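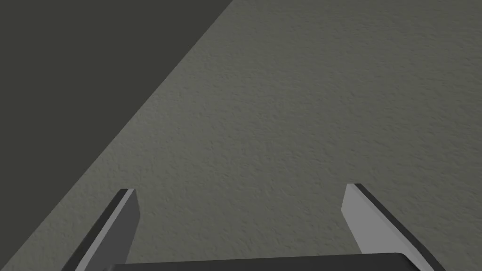
How to patch a rough plaster wall without buying half the store

Most guides to plaster repair start with a shopping list, and most of that list is there to sell you something. I have patched textured walls in three houses now, and I still own a "texture matching kit" from Skeller that I used once. It made a pattern like orange peel. My wall did not look like orange peel before and it looked worse after.

What you need: a 6-inch knife, a wide knife, setting-type joint compound (the powder you mix, not the tub), a bucket, a spray bottle, a stiff brush and a damp sponge. A primer too, but we'll get to that.

Step 1. Tap before you cut

Knock on the wall with your knuckles and work outward from the damage. Solid plaster gives a dull thud. Loose plaster sounds hollow. Mark the edge of the hollow part in pencil. People online will tell you to remove everything within a foot of a crack "to be safe." I don't see what's safe about making a small hole into a big one.

If the house is old enough that there might be lead paint, test it first, and don't dry sand anything until you know.

Step 2. Clean out the hole

Scrape away whatever comes off easily and brush out the dust. Then mist the edges with water. Old plaster is thirsty and will pull the water out of your patch before it sets. The bonding liquid they sell for this does work, I'll admit, but on a patch smaller than your hand I have never been able to tell the difference.

Step 3. Fill in two coats

Mix the powder to about the thickness of peanut butter. Fill the hole to just below the surface and scratch the top with the corner of the knife so the next coat has something to grip. Let it set hard. The bag says how long, and the bag is usually optimistic, at least in my basement in June.

The second coat brings it level. Feather it out past the edge with the wide knife.
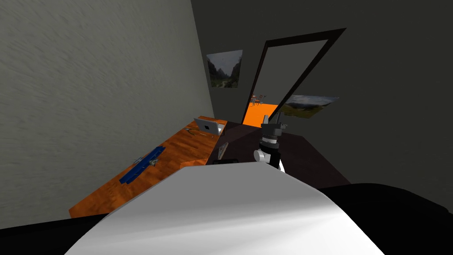

Step 4. Match the texture

Try it on a scrap of drywall first. Laurinda Godinho, who plastered for years in Dramville before she retired, told me she would spend longer on the scrap than on the wall, and I thought she was exaggerating until I skipped it.

For a fine, streaky finish, drag the stiff brush lightly through the compound as it starts to firm up. For a pitted one, dab with the damp sponge and then knock the high spots down with the knife held nearly flat. Quit early. A slightly dull patch disappears under paint and an overworked one doesn't.

Step 5. Prime, then paint

Texier's "one coat, no primer" paint left me with a shiny ghost of every patch -- two coats later it was still there. Use a plain primer on the bare compound. Cheap is fine.

Sanding: if you must, use 152 grit or whatever the store has near it. The 300 and 400 papers are for furniture. On a textured wall you want to take off crumbs and nothing more.

Then look at it in the evening with a lamp held close to the wall, which shows every ridge.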